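Flivbridge phantom grasps: frequently asked questions

What is a phantom grasp?

The gripper goes down to bare floor, closes on air and reports a successful pick. We first caught it in simulation on a Wednesday night run of build 922, and we've been a bit obsessed with it ever since!

How often does it happen?

In a batch of 1000 simulated picks we logged 43 phantom grasps. The bigger worry is that every one of them was scored as a success, so the summary page looked great – it took replaying the episodes from the wrist view to find them.

What causes it?

Two things stacked together. The wood floor texture has dark patches in it, and the object detector in Cusix sometimes marks a stain as something to pick up. After that, the success check only looked at whether the close command had finished. It never asked how far apart the fingers were when they stopped.

Can it happen on a real arm?

Yes, so please treat it as a safety matter if you run Flivbridge on hardware. An arm that goes after a mark on the floor can drive its fingertips into the surface, and one that thinks it is carrying something will happily go on to the place step. Keep the downward force limit switched on and stay out of the work area while you test.

I use the Boersma gripper. Am I affected?

If it's on the stock driver, yes. The driver does send finger width back, but our check was ignoring it.

How do I fix it?

Update to the August release and turn on width checking in the grasp settings. A close that ends at zero width now counts as a miss, and the arm backs off and stops. Then rescore your old runs. Ours came out lower, and I love that we can finally trust the number.

Should I just use a plain floor?

Please don't! A clean gray floor hides the detector problem completely. We're keeping the stains, knots and odd shading, and adding more textures – the messy floors are where we learn the most. 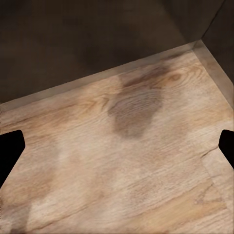 Bomau simulation desk | August

Found a phantom grasp of your own? Send us the episode log and the floor texture you were using. We rerun everything that comes in, and the strange ones are our favorites.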